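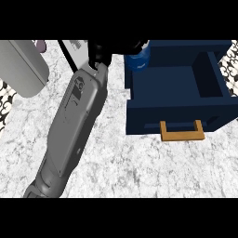
Nazma Dewan would like it known that she has nothing against marble, she just never expected to be taxed for it. Under a fee schedule that took effect in Sullness in September, any kitchen remodel involving a stone countertop now needs a "heavy surface" permit, and the town has so far issued 3 of them.

It has received 14 applications. The other 11 are waiting on an inspector, a position the town advertised in the spring and has yet to fill.

The permit was borrowed from neighboring Grondby, where a floor in an old mill building sagged under a row of new kitchens. Sullness has no mill buildings. It does have a great many ranch houses on concrete slabs, which, as several residents pointed out at the last council meeting, were already holding up the pickup trucks in the garage.

Council members spent most of that meeting on whether quartz counts as stone. The town attorney thought it did. The building office thought it did not, and has been handing quartz buyers a form left over from the fence ordinance. A man who had come to speak about leaf pickup was asked for his view and said he had Formica.

Stelgate, the county's largest countertop dealer, says orders from Sullness have dropped since the rule came in, while orders for delivery to relatives in Grondby have gone up. Grondby exempts single-story homes – a line that did not make it across when the text was copied.

The council will take up an amendment at its November 2024 session. It runs to 6 pages, and the word "quartz" is defined on two of them, differently. Until then, applicants are asked not to call the building office before noon.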